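Safe Working Rules for a Shared Robot Arm
Project report, Brandard course group

Last updated: November 24, 2022

1. Purpose

In May our group got the task to write working rules for the robot arm that several student teams share. Before this, every team had its own habits, and the log of the Rudadano project showed 21 stops with no reason written down. We wanted one short set of rules that a new student can read before the first session.

2. Rules for the table

The first rule is that only the things needed for the task may stay on the table. Tools, cups and phones go to another place. The second rule is that hands stay outside the reach of the arm while the motors are on – also when the arm is not moving.
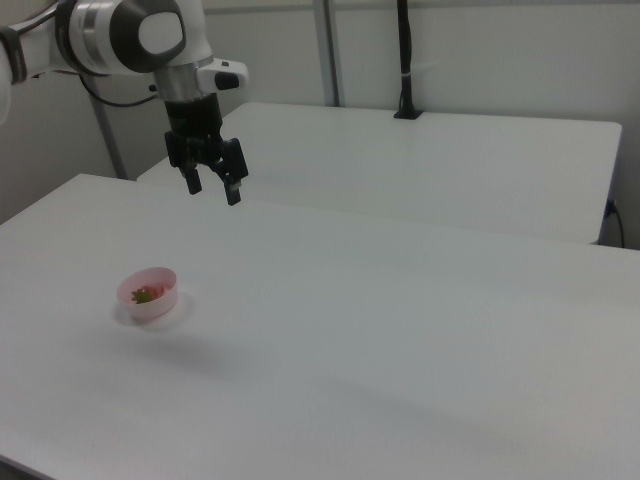 Who may start the arm when two students work together? Only the student who holds the stop button, and this student must say "start" aloud first.

We discussed this rule for a long time. Some teams felt it made the work slow, but after a few sessions they did it without thinking.

3. Rules for speed and soft objects

For fruit and other soft objects we set a lower speed near the table, 200 mm per second at most. The last part of the way down must be straight, so the fingers do not push the side of a bowl.
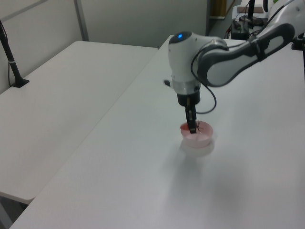 The speed limit is saved in the start file, and a student may not change it alone. If a team needs a higher value, it writes the reason in the log and a second person signs.

4. Results

The teams made 2,556 log entries under the new rules. We found 4 stops without a written reason, all from the first weeks. We did not measure if the work became slower, and this should be checked in the next project.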